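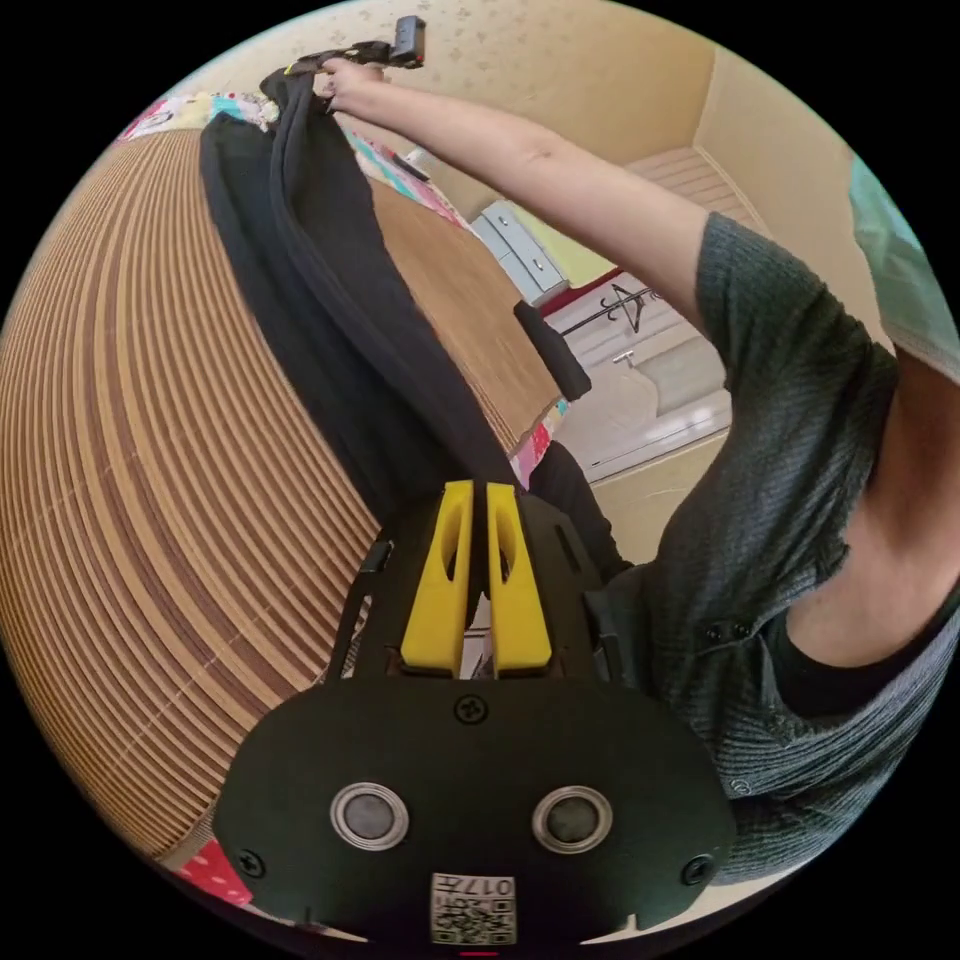
Item 3: hand-held gripper, yellow fingers, with black fabric held up by hand.

MILLET HOME SERVICES -- TRONTON BRANCH
Minutes of the working meeting on automation, March

Present: Corina Grecu (chair), Florian Leblanc, Ilham Hajji, Sandrine Aubert (minutes)
Apologies: Timothée Aubert

1. Minutes of the last meeting
Agreed, with one correction. The folding table order was placed with Dikine and not with Brunov.

2. Folding unit
FL reported that the unit handles towels, pillowcases and flat sheets without help. Fitted sheets and anything with straps still go to the hand table. The unit stopped 11 times last week, mostly on items fed in at an angle. Staff clear the stops themselves and log them on the paper sheet by the door.
IH asked who is answerable for the output target on a day with many stops. CG confirmed that stop time is taken off before the figures are worked out. This was not clear to the late shift and will be put in writing.
Action: CG to issue a note to both shifts.

3. Hand-held gripper work
Garment handling for the next stage is being recorded with hand-held grippers. IH, who has done most of the sessions, raised the following:
Sessions of 55 minutes are too long for the wrist. The weight is acceptable but the grip angle is fixed.
Dark garments take longer. The edge is hard to find once the fabric has been folded lengthwise.
Time spent recording is booked as general duties, at the lower rate. It should be booked as skilled work.
FL had no objection to shorter sessions. He would like the number of garments per session kept the same, which IH did not think possible. Left open until TA is present.
On the rate, CG agreed with IH in principle and will take it up with payroll.
Action: CG, rate. FL, proposal for session length and breaks.

4. Posts and duties
CG stated that no post at Tronton will be cut this year. Two people will move from folding to checking and repairs. SA asked whether the moves are by choice. CG said volunteers would be asked first, and that the hand table stays staffed on every shift.
IH noted that checking is standing work all day -- the folding table has stools. Stools or mats to be priced.
Action: SA to get prices.

5. Training
Brunov has offered a short course on clearing stops and changing belts. FL wants it open to all staff and held in paid hours. Agreed. The Sunday slot was turned down.

6. Any other business
The key to the supply cupboard is missing again. Spare to be cut.

Next meeting: same room, 2 p.m., date to be set when TA is back.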